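Notes on folding flat pieces on a soft surface. Kelly Naylor asked for my method, so it's going up as a thread.

1/ Surface first. I fold on a sheet pulled over something big and wide. Cloth on cloth drags a little, and small pieces stay where you put them.

2/ Square the piece up before the first fold. Take the near edge by both corners, pull until the line between them is straight, then lay it down. A crooked first fold doubles its error on the second.

3/ Jeans get done early and stacked apart – denim is too stiff to sit under thin cotton.
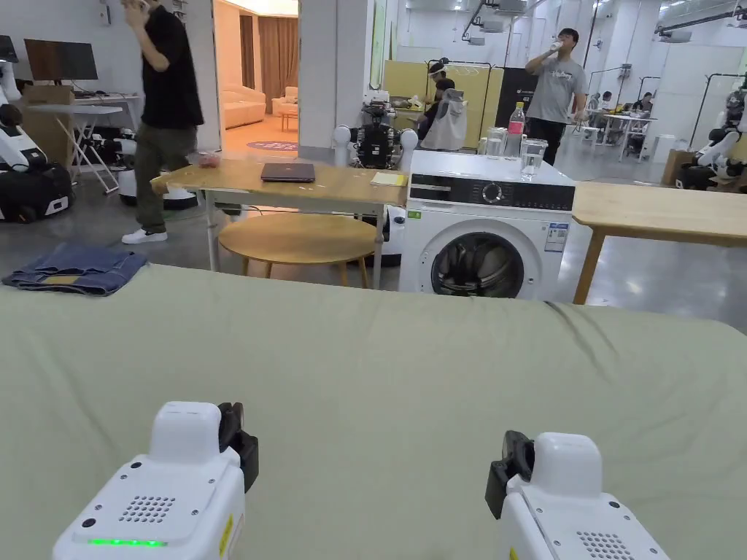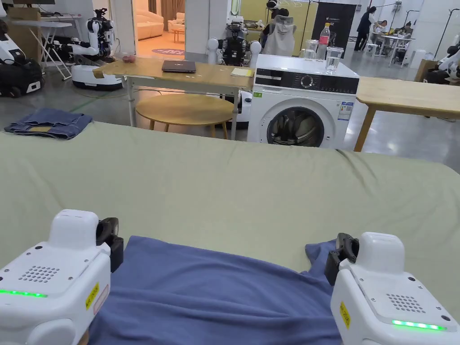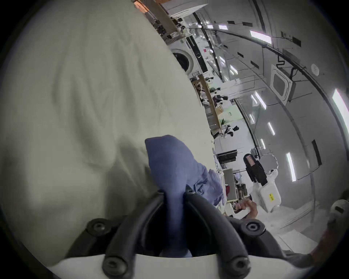
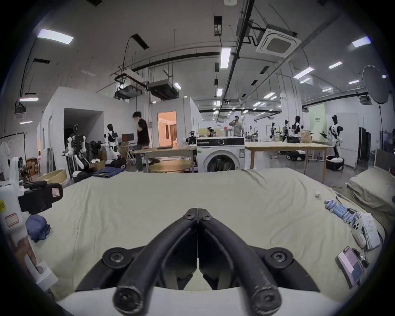 4/ Thin cotton goes in thirds lengthwise, then in half. My target is 30 cm on the long side, which fits the Viltora drawer with 6 to a row.

5/ Anything that comes up bunched gets shaken out once and restarted. Smoothing a bad fold by hand takes longer than redoing it.

6/ Declan Clegg rolls his. Rolls save depth but they open up when you pull one from the middle.

7/ Towels are a separate thread. Mine are too thick for thirds.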